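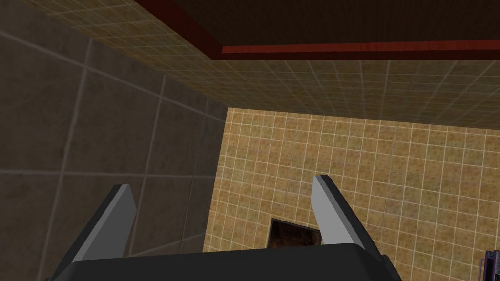
*2 min read*

Pre-run checklist w/ comments, doorway study, sim build "Purach". Filled in during the March batch. Method = same policy, same start pose, only the wrist view changes (full vs. masked). Tick before you launch, not after.

## A. Scene load

- [x] Purach loads with no missing textures. Small tile and large tile both fine.
- [x] Grout lines steady when the head turns. *Slight shimmer at low res, let it go.*
- [x] Door trim shows red. *If it comes up gray you're on the old material pack, reload.*
- [ ] Floor friction matches the Jaunzems settings. *Not checked. Numbers are in the other sheet, do before next batch.*

## B. Grippers

- [x] Both open at start
- [x] Nothing held at start
- [x] Pads attached to fingers, no clipping
- [x] Wrist view not blocked by finger tips. *Body of the gripper covers the bottom of the view, same in every run so leave it alone.*
- [ ] Close/open cycle, both sides. *Left done. Right skipped, ran out of time.*

## C. Doorway

- [x] Doors load ajar, gap clear
- [x] Far room renders through the gap
- [x] Loose props clear of both arms
- [x] Collision on for door edges. *Was OFF for the first 65 runs!! Those are out of the results, don't average them back in.*

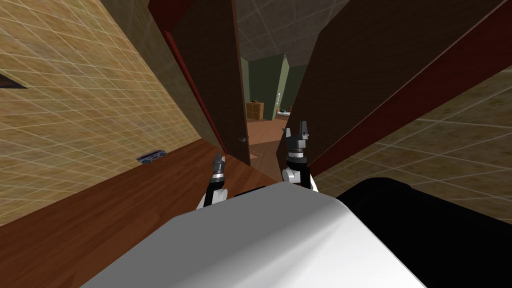 *Fig. 2. Head view, both arms forward, doors ajar. Radio on the floor at left.*

## D. Logging

- [x] Seed written to file name
- [x] Step limit 600
- [x] Trindomer recorder on before reset. *Start it after and you loose the first steps.*
- [x] Disk space ok
- [ ] Backup copy to Famine. *Share was down, try again tonite.*

## E. Result so far (do not quote yet)

300 runs per condition planned. Full wrist view is done, masked is about half way. Masked runs stop short of the gap more often and the arms hang there till the step limit. Could be the mask, could be the policy leaning on trim color to find the door edge. Need a run with plain trim to tell these apart, not set up.

Contact count on the right arm looks too high in both conditions. Check the collision mesh at the wrist before anybody reads into it.

## Sign-off

- Scene: pass
- Grippers: pass w/ open item
- Doorway: pass
- Logging: pass, backup pending
- OK to launch masked batch: yes, after right gripper cycle is done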